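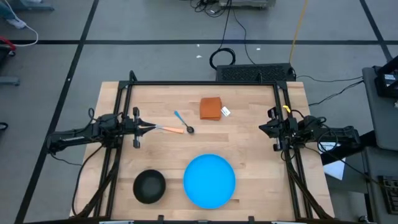

Fork with the orange handle, wooden tabletop.

I have been slow to write anything since Easter. Work was busy, then I had a cold that hung on, and then I was asked to lead the midweek evening prayers at our church for a month while our minister was away. I said yes before I had thought about it. The month finished last week, so I'm putting down a few things while I remember them.

I should say first that I am not trained for this. I have read lessons on and off for years, and I once gave a talk on Ruth to the women's breakfast that went on too long. Leading prayer is different work. When you read a lesson, the words are given to you and you sit down after. When you lead, people are waiting on you in the quiet parts, and you have to decide when the quiet is over.

The first evening I got that wrong. I left what felt like a long silence after the psalm and then started on the intercessions. Ülle Mets told me over tea that she had only just closed her eyes. She wasn't cross about it. She said her old pastor used to say the Lord's Prayer twice in his head before he spoke again, and that I might try that. I did the next week, and it was much better. I still use it.

We are working through the Psalms in order, a few at each meeting, and my month happened to fall on some of the hard ones. I had Psalm 88 on my second evening. If you don't know it, it is the one that ends in darkness. Most of the sad psalms turn at some point. The writer complains and then remembers what God has done, and by the last verse there is some praise in it. Psalm 88 doesn't do that. I read it out and my plan was to go straight on to 89, which opens with singing of the mercies of the Lord for ever. I thought people would want the lift.

Raimonds Adomaitis asked if we could stop there for a bit. He lost his brother in the summer, and he doesn't often speak at these evenings. He said he would like to hear 88 again and leave 89 for next time. So I read it again, slower, and we stayed with it. Then we said the Grace and went to put the kettle on.

I have thought about that a good deal. I had been treating the psalm as a problem I needed to solve for everyone before they went home. It's in the Bible as it stands. Somebody prayed it, other people kept it and copied it out, and it was sung in worship. I don't think I had ever let it be a whole prayer before. The man is still talking to God in it, right down to the last line, and that counts for a lot.
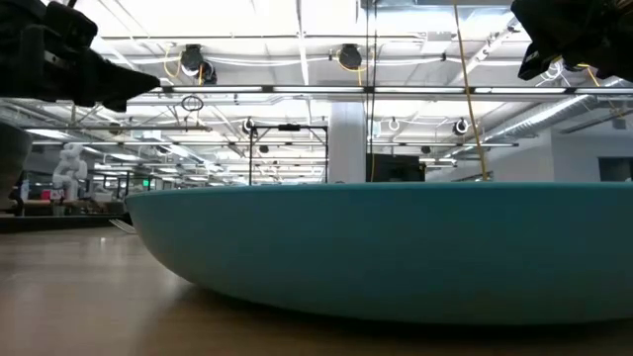
Last modified: Jun 4, 2025

The other thing I wanted to write about is the prayer list. Ours is kept in a blue exercise book at the back of the church, and whoever leads reads from it. When I opened it in May there were 182 names in it. Some had been there for years. A few were people I knew had died, and quite a few were only a first name, with nothing to say who had written them in or what for.

I asked Somkiat Kaewsai what the rule was, as he has led more of these evenings than anyone. He said there was no rule. He reads the newest page and then says "and all those written here before", with his hand on the book. I copied him at first. Then I decided I would like to read all the names at least once in the month, so I divided them up by week and read a share each time. It added a few minutes and I worried it would drag.

It didn't seem to. Līga Urbonaitė heard the name of a woman she used to sit beside, who moved up the coast to be near her daughter. She had lost touch with her. She went home and found the address in an old Christmas card list and wrote to her, and had a letter back before the month was out. I can't claim that was my doing, but I was glad of it.

I have started a fresh book, with a column for the date and one for who asked. The old one is in the vestry cupboard and I don't intend to throw it out. Édgar Huanca thought we should move the list online so people could add to it from home. I can see the use of that for the ones who can't get out in the evenings. I have told him I'll look into it, but I would want to keep the paper one as well – some of our people won't type a thing like that but they will write it down.

Numbers were what they usually are. We had 16 on the best night, when the choir stayed on after practice, and 3 on the worst, when it poured. I enjoyed the small one. We moved the chairs into the side chapel, put the little heater on, and took turns reading the verses. I forgot to be nervous.

A few practical notes, for whoever has the next turn:

The lectern light has a loose switch. Push it down hard and wait a second.

Print the psalms in large type. I did them at 200 per cent on the church copier and they came out well, though it uses a lot of paper.

Write out your intercessions in full the first time, even if you think you'll be fine. I had headings only on my first night and prayed for the hospital staff twice.

The side door sticks in wet weather, so check it's properly shut before you lock up at the front.

Our minister is back now and took the service on Sunday morning. He asked if I would do another month in spring. I have said I'll think about it, but I expect I'll say yes. I'd get the long one, Psalm 119, if the dates fall as I think they will, and I have already been reading ahead.

3 comments
16 shares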